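**Zarkstead white top, is it worth the money?**

**laryea_a** wrote:

We've got one of the Zarkstead white tops at our Barnside place and I've been asked to say yes or no to a second one before the price goes up. I'm leaning towards no. The shop says it's "wipe clean for life", and I'd like to know whose life.

Same room and same top in all three:

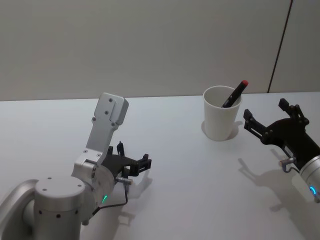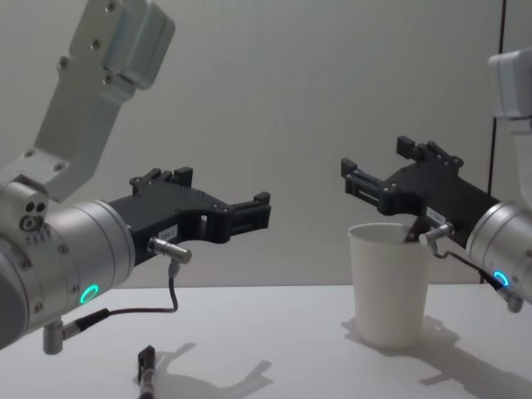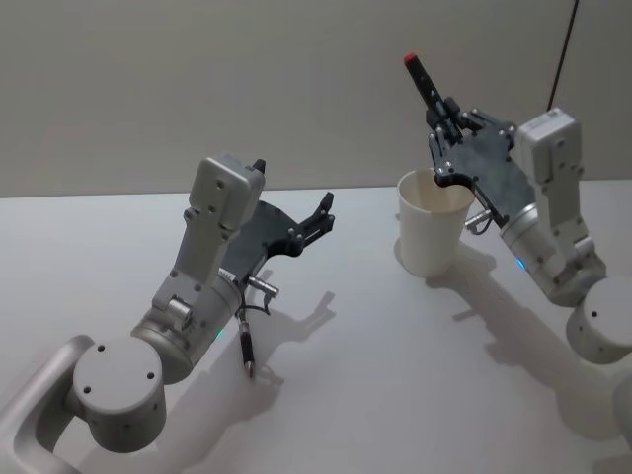 *Pen on the white top is in the third one. Dark line in the wall is in the first, over on the right.*

What I want to know is how it wears. Mine is 80 cm deep and it's had a fairly easy time so far. The second would cost £300, and that's before delivery. For that I could get a plain top from anywhere and throw it out when I was fed up with it.

Adwoa Laryea

---

**tin_kettle** wrote:

I've had the same top for years and like it very much. Warm water, soft cloth, finished. People ruin them with scouring cream and then come on here to moan.

---

**greybeck** wrote:

> "wipe clean for life"

Every white surface ever sold has had that on the label. My last one was wipe clean until somebody left a teabag on it overnight, after which it was white with a brown ring. Save your money.

---

**laryea_a** wrote:

@tin_kettle how many years is "years"? And do you write at it, or is it a sideboard with a plant on?

---

**tin_kettle** wrote:

Four. It's a sewing table. So chalk and pins, and I suppose not much ink.

---

**greybeck** wrote:

There we are then. Chalk.

---

**Mossop** wrote:

Can we talk about the pen? If you let people put pens down on a white top with the point out you'll be scrubbing ink off it by spring, and it won't matter who made it. That one looks to have its silver tip bare. Get a pot, or a tray, or a hook with a bit of string.

I don't believe in "wipe clean" where biro is concerned. Surgical spirit on cotton wool, little dabs, from the outside in. It'll take the shine down a bit if you do it often.

---

**laryea_a** wrote:

A pot was tried. The pot got borrowed.

I take the point about ink, but this is exactly my trouble with the thing. If it needs a pot, a tray and a bottle of surgical spirit, then it's just a white table and I'm paying extra for a sentence on a label.

---

**peg_and_awl** wrote:

I'd be more bothered about that line down the wall, to be frank. It isn't quite upright, is it? Starts at the top and drifts to the left as it comes down to the back of the table. I'd want to know if it's a joint between two boards or a crack.

---

**Mossop** wrote:

It's far too straight for a crack. Cracks wander.

---

**peg_and_awl** wrote:

Not always they don't. I had one behind a bookcase that followed the edge of the plasterboard as neat as you like, and a man charged me £60 to tell me it was "settlement" and go home.

---

**laryea_a** wrote:

It's a joint. The wall is in panels there and it was like that when we moved in. I've been offered Breltano cover strip for it and said no, because I've seen what that looks like once it's been leaned on.

I'm not convinced it leans either. The back of the table isn't dead level in that picture, it sits a touch higher on the right, so I'd blame the angle before I blamed the wall. I'll put a level on it if it'll keep people happy.

---

**peg_and_awl** wrote:

It would keep me happy, thank you!

---

**second_coat** wrote:

What's the wall colour? First picture I'd say beige, third one I'd say grey. I'm after something that pale for my box room and I've been through so many testers the wall looks like a quilt.

---

**laryea_a** wrote:

It's the same wall. The tin said Poon, number 331. It goes warmer or cooler depending on the light and I couldn't tell you which it "really" is. I wouldn't choose a paint off my pictures, or anybody's.

---

**second_coat** wrote:

Well, they do look like two different paints to me. I'd have sworn to it. Is it any good, at least? Does it mark?

---

**laryea_a** wrote:

It's paint. It marks if you rub against it with a coat on, same as all the others. I paid more for it than I should have, and I can't see what the extra went on.

---

**tin_kettle** wrote:

You don't seem to like anything you've bought.

---

**laryea_a** wrote:

I like the kettle.

---

**ovenglove_jo** wrote:

Coming at this from the other side, I bought a Zarkstead top because it was white and now I wish I'd gone for mid grey. White shows every crumb, and it throws the light back up at you if there's a lamp anywhere near. Yours looks nicely lit though. The shadow on the table in the third one is lovely and soft, and mine come out like ink blots because I've only got the one bare bulb.

Cleaning-wise mine's been fine apart from the front edge, where sleeves rub. It's gone a sort of dull cream there and nothing shifts it. I've had it almost 60 weeks. Whether that counts as bad I don't know, but I was told "for life" as well.

---

**greybeck** wrote:

Dull cream at the front edge in not much over a year. I rest my case.

---

**tin_kettle** wrote:

Mine hasn't done that and I've got sleeves like everybody else. What are you washing it with, Jo?

---

**ovenglove_jo** wrote:

Washing-up liquid mostly. Sometimes the spray from under the sink, if I'm cross.

---

**tin_kettle** wrote:

It'll be the spray.

---

**greybeck** wrote:

It's always the spray. It's never the table, have you noticed?

---

**laryea_a** wrote:

Right, the front edge is the most useful thing anyone's said so far, thank you Jo. I've just been and looked at ours with a torch and I can't make my mind up. There may be a dull patch, or it may be me looking for one.

Level's been on the wall too. The joint is upright, or as near as makes no odds. Sorry @peg_and_awl.

I'm going to ask the shop to put "for life" in writing with a number of years next to it. If they will, I'll think about the second one. If they start talking about soft cloths I'm having the cheap one.

---

**Mossop** wrote:

They'll talk about soft cloths. Buy a pen pot either way.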